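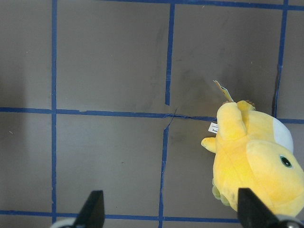 Hanna Lis reckons I should have just paid for the conference hotel and stopped moaning, and she left a comment under the last post to that effect. Book early, book the block, go to bed. She's been going to these things longer than me so fair enough. But I said I'd write up how the accommodation went and I've got forty minutes before I need to leave, so here goes, fast.

Background for anyone new. October, the translators' meeting, three days of talks and a half day of workshops. Venue was the big Westex place out by the ring road. Allotment of rooms held for delegates at the "preferential rate". I put preferential in quotes because when I looked on the hotel's own site the same room was cheaper. Without breakfast, mind. With breakfast it came out a shade more. And the delegate rate had a booking fee on top, per room, non refundable, which only showed up on page three of the form after you'd put your card in.

So I dithered. Classic. By the time I stopped dithering the block was released and the rate was gone and the hotel had put everything up.

Plan B was a guesthouse called Strazds, up the hill behind the tram depot. Found it on an old list that Lucyna Cieślak sent round a couple of years back (thank you Lucyna, I still have the whole email). No website to speak of. You ring, a man answers, he writes you in the book. I asked for a confirmation and he said I was confirmed. I said could I have it in writing and he said he had it in writing. Which he did, to be fair to him. He had it. I didn't.

Rang again the week before to check. Still in the book.

Getting there. Train in, fine, on time. The organisers' PDF said tram 9 from the station to the venue, every few minutes, buy ticket on board. You can't buy a ticket on board. You could once, says the driver, not now. Machine on the platform, coins or the app, and the app wants a code sent to your phone, and my phone was on 4 per cent because I'd spent the train ride reading the programme on it. Coins then. Had none. Bought a bun, got coins. Good bun.

Missed two trams buying the bun.

Strazds itself was lovely. I'll say that up front. Small room at the back, proper blanket, window onto somebody's vegetable patch. Kettle. Desk about the size of a tea tray but a desk. Bathroom down the landing shared with one other room, and the other room was Dirk Schwerdtfeger, who I had only ever known from the mailing list, and who I met for the first time outside the bathroom with both of us holding towels. We got on fine after that. Hard not to.

Breakfast from seven, and the first session was at half eight, and the hill takes longer than you think. Going down is all right. Coming back up at ten at night after the dinner, in the wrong shoes, less so. There is a bus, the Dirk bus we called it as he was the one who found it, but it stops at nine in the evening, so it's no use for anything social.

What I'd tell you if you're going next year and it's the same venue:

Look at the cancellation terms before the price. The Westex block was free to cancel up to a month before, then one night, then the lot. Strazds was free to cancel whenever, you just ring the man. Przemysław Ostrowski had to pull out at short notice with his back, and he lost all three nights at the hotel plus the fee. He wrote to the organisers and they said write to the hotel. He wrote to the hotel and they said write to the agency. The agency is called Jurnier, they handle the rooms for the whole thing, and their reply came with a reference number, 3417, and a line saying queries are dealt with in order. That was weeks ago. No idea what number they're on. He's still waiting as I type this and is being more patient than I would.

Check what "inclusive" includes. At the hotel it was breakfast and service but not city tax, which they took at the desk, in cash, per person per night. Mizanur Hettiarachchi got caught behind a queue of people all hunting for change at check in, and missed the welcome drinks. At Strazds the tax was in the price already, or he wasn't charging it. I didn't ask.

Invoices. If your employer or your association pays you back, get the invoice made out properly at the time. Name, adress, the lot. The hotel would only reissue one by email, through Jurnier again, so good luck. My guesthouse man wrote mine by hand on a carbon pad and stamped it twice. Went through expenses without a murmur. I was amazed.

Wifi, since people always ask. Hotel, one device per person free, then you pay. Guesthouse, password on a card by the kettle, slow but worked. Venue wifi fell over both mornings when everyone arrived and opened their laptops at once, then picked up after coffee. Download your slides beforehand. I say this every year.

Was it worth it? Hanna's point, underneath the telling off, was that the talks aren't really the meeting. It's the bar afterwards and the lift and the breakfast queue, and if you're up a hill you miss that. She's got something there. I did miss a bit. Apparently there was a long row about glossaries on the second night that people are still going on about, and I was in bed with a cup of tea. On the other hand I slept. First time ever at one of these. I stayed awake for the whole of the after lunch session on the last day, subtitles for live events, and it was the best thing on the programme. Half the room was nodding off.

Money, very quickly. Three nights, trams, bun, the dinner ticket, everything apart from the registration, came to less than two nights at the hotel would have. I haven't done it to the penny. There's a spreadsheet somewhere but it's on the other laptop.

The dinner ticket is worth a grumble of its own. Sold seperately, had to be picked up from the desk before noon on the first day, and the desk wasn't told about anyone who'd paid by transfer. So there was me and a few others at the desk with printouts of bank statements. Mine had the payment reference 2594 on it, which matched absolutely nothing on their list. They let us in. The dinner was at Stistunus, down by the river, long tables, soup first, then fish, then more fish. Very loud. Very good soup. Would go back for the soup alone.

Next year they say registration opens earlier and there'll be two hotels to pick from, one of them nearer the station. I'd look at both. I'd also ring the man. If you want the number ask me by email, I'm not putting it on here, he's only got a few rooms and I want one of them — the back one, with the blanket.

Lucyna, if you're reading, is there a newer version of the list? Half the places on mine have closed and one is now a dentist.

Right, bus. Will fix typos tonight. Workshop notes to follow when I've found which notebook they're in.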